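# Millet drawer runs: questions we keep getting about the stall fault

Thank you to everyone who wrote in after the November update. Yasaman Heydari has gone through the logs with me, and these are the answers as we have them so far.

**What went wrong?**
In the Zilledska home scenes, the Millet arm would sometimes stop with a drawer open and then report the task as finished. Out of 2734 simulated runs, 385 ended that way. The controller was reading a stalled joint as a completed pull, so it never raised a fault at all.

**Was anybody in danger?**
No, all of those runs were in simulation. We still treat it as a safety matter, though – a real arm that believes it's done while it is still pushing on a drawer is something none of us want in a kitchen with people in it.

**Does it affect the Skaltwood scenes too?**
We haven't seen it there, but please don't take that as a promise. Those scenes use a different handle grasp, and we've only been through a small part of the logs.

**How do I tell if my own runs have it?**
Open the joint log and look for a torque reading that stays flat at its limit for more than two seconds before the "done" message. It also helps to look at the rendered view at that moment and compare the drawer with the position the log claims.

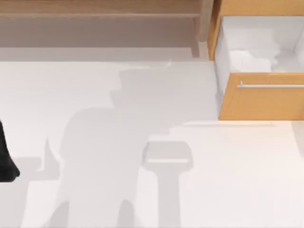 If the two disagree, please set that run aside and don't count it as a success, even if everything else in the log looks tidy. I know it's a nuisance when you've got a long batch behind you!

**Is there a fix?**
There is a patch on the Hotby branch that makes a stall raise a proper fault and stops the arm. We'd like another 1000 clean runs before we merge it, so please keep Millet off real hardware until then. If you're stuck in the meantime, send Yasaman your joint log and your scene file together – one without the other is very hard to work from.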